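Tuesday, August 3, 2021
Borus cell, simulated twin - right wrist offset

Carried on from the July ticket. Right gripper on the twin was closing short of the handle in the drawer task; left arm fine on the same build. Suha Farah had already ruled out the controller gains, so I went straight to the joint zeros.

Compared the twin's arm file with the calibration sheet from the real cell. Right wrist roll carries the old zero, from before the Laltine wrist unit was swapped. Left is current. The export script (Dernoter branch) only rewrites a zero if the serial number in the sheet matches the one in the arm file, and the serial was never updated. It skips without a warning.

Done:
- serial corrected in the arm file, right side only
- export rerun, zeros now agree with the sheet on all joints
- collision shapes for both grippers rebuilt
- finger travel limits checked, left as they were

Then loaded the Hsueh room layout and ran the approach 100 times with the base parked. Before the fix, 73 of 100 reached the handle. After, all but 19. Better, but the remainder want looking at - most are in the log after line 2,648 and look like planner timeouts to me, a separate fault.

Stopped one run with both arms up to check the wrist by eye.

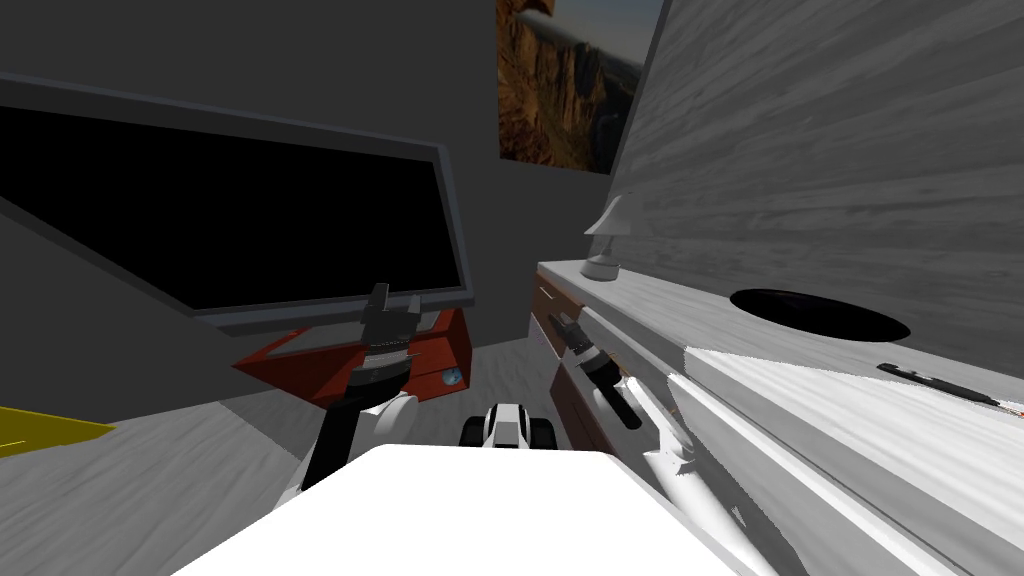

Twin, Hsueh layout. Right gripper over the front of the dresser by the drawers, left raised in front of the TV.

Fingers on the right are slightly open in this pose. Nothing odd at the wrist that I can see, though an offset this small would not show at that distance anyway.

To do: make the export script stop on a serial mismatch. Suha to rerun the timeouts with a longer planning limit. Do not copy this arm file to the real cell until the sheet has been signed.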